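Gudulex Soft Toy Sorting Set
README for the tabletop sorting recordings

Version and contents

Gudulex is a collection of short recordings of soft toys being sorted into shallow boxes on a covered table. This file covers the objects, the table layout, the folder structure and the known faults. Notes on the hardware are kept separately in the Trullent folder and are not repeated here.

Last revised Sunday, January 12, 2025. The layout described below replaces the June layout, which used a bare table top and deeper boxes. Recordings from the two layouts should not be mixed without checking the layout field.

Size

The set holds 400 recordings. Of these, 41 are marked as incomplete and sit in their own folder. An incomplete recording is one that stops before the last toy has been dealt with, for any cause. They are usable for work on object appearance but should be left out of any count of finished sorts.

Objects

All toys are plush. They are stored between sessions in a lidded crate and brushed when fluff builds up. Names used in the label files:

goose_white: white plush goose with an orange beak and orange feet. There is more than one. One has a green scarf. The scarf is part of the toy for labelling purposes and has no label of its own.

yellow_plush: yellow soft toy. When it is pushed down into a box it can be hard to tell which way up it is, so no orientation is given.

blue_small: small, round-bodied, pale blue toy with small flippers. Annotators disagreed on whether it is a seal or a fish. The label avoids the question.

box_left, box_right: shallow rectangular boxes in pink plastic, similar in shape and size. Sides are named as seen from the camera.

Table covering

The table is covered with a large brown cloth. It was chosen to cut glare and to stop the boxes from sliding. The cloth is not ironed. Creases are left in and their position changes when the cloth is taken off and put back, so they should not be used as a reference line.

Layout

The two boxes are placed side by side on the cloth with their long sides running away from the near edge. Toys may start inside a box, on the cloth or partly over a rim. A toy counts as boxed if most of its body is inside, even if a neck, beak or foot hangs over the side. This rule matters mainly for the geese, which are long for the boxes.
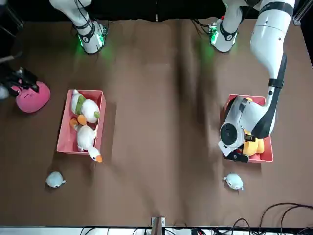 Label files carry one line per toy per recording. The fields are recording number, object name, start place, end place and a flag for overhang. Start and end place take one of the values box_left, box_right, cloth or unknown. Use unknown where the toy is hidden for the whole of the first or last second.

Known faults

In 70 recordings the overhang flag was left blank. Treat blank as not checked.

The scarf can slip and cover part of the goose's neck. Ikonen, the script used for drawing outlines, sometimes splits the goose in two when this happens. Outlines corrected by hand have the suffix _h.

Green light falls on parts of the cloth and shifts the brown there. Colour matching should be done on areas well away from it.

Companion set

Para uses the same toys on a plain shelf and follows the same naming. Its recording numbers start at 1000 so that the two sets can be kept in one folder without clashes.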